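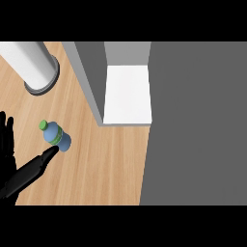
*A robot hand closes in on a water bottle in simulation. Floor pickup remains a work in progress.*

**GRERELDALE** — The household robot that will pick up after your family is still practicing on a bottle.

Manside, the home robotics company with an office over the old Akano furniture showroom, released results in February from its latest round of simulated chores. The task was modest: find a small plastic bottle lying on a wood floor, pick it up and put it in a bin. In 101 attempts, the software managed all three steps 35 times. Another 30 runs ended with the bottle rolling under something, a result familiar to anyone who has shared a home with a toddler.

The company calls the numbers encouraging. Last year's version got the bottle into the bin twice.

Round objects on hard floors are a known headache. A hand has to get its fingers under the thing without shoving it away, and a bottle lying on its side would much prefer to be shoved away. People solve this without thinking, usually while on the phone.

Shops are watching too. Liapis, the grocery on the east side of town, had talked with Manside about a machine to clear dropped items from its aisles after closing. The store says it remains interested and has, for the time being, bought 2 new brooms.

Manside plans to move the bottle test out of the computer and onto a real kitchen floor this summer, with socks to follow. Dishes are listed on the company's schedule under "later," with no month attached. Asked whether the robot could already handle anything around the house unsupervised, a spokesperson said it was very good at returning to its charger — provided the hallway was clear.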